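Baltus publishes handling rules for two-arm robot cells, free to download

TRASTHAM – Tuesday, April 30, 2019 – For immediate release
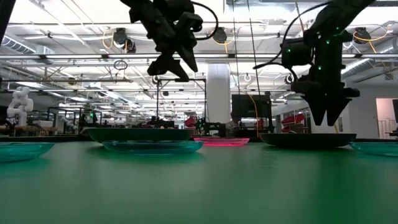
Baltus today put out version one of its good practice guide for shared tabletop cells, meaning any bench where two arms work over the same dishes, trays or parts. 13 pages. Free, no sign-up. Draft went round to partner shops in March and came back with a lot of red ink, most of it now in the text.

The main points:

Only one arm over a dish at a time. The other holds at a set wait height, gripper clear.

Cables get checked at full reach before every shift, both arms, and again after any tool change.

Speed limits are set per task and written on the cell sheet. Not in somebody's head.

Any stop, even a short one, goes in the log with the operators initials.

Glossy tops and see-through dishes need their own vision test before sign-off. A pass on matte parts does not carry over.

"We had 11 shops and 11 ways of doing a handover between arms," said Souad Ghoneim, who led the drafting. "Some were fine. Some I would not stand next to."

The guide was checked against 3534 logged stops from partner cells. Fadwa Ezzat and Ismail Fahmy read the logs and sorted them by cause – handovers and snagged cables came out on top, which is why those two sections are the longest.

The guide does not replace a risk assessment or any legal duty. Sites must still follow the safety standards that apply to them. It covers daily habits on the bench, the stuff between the standard and the operator.

Tronen will use the rules at its own cells starting with the next intake of operators. Kęstutis Lukoševičius of Tronen wrote the section on wait heights and will take technical questions on it.

Printed copies: first run of 2000, one per site on request, more if stock allows. Comments on version one are open now and can be sent by email or on the form at teh back of the guide.

Press contact: Mostafa Gaber, Baltus press desk, Trastham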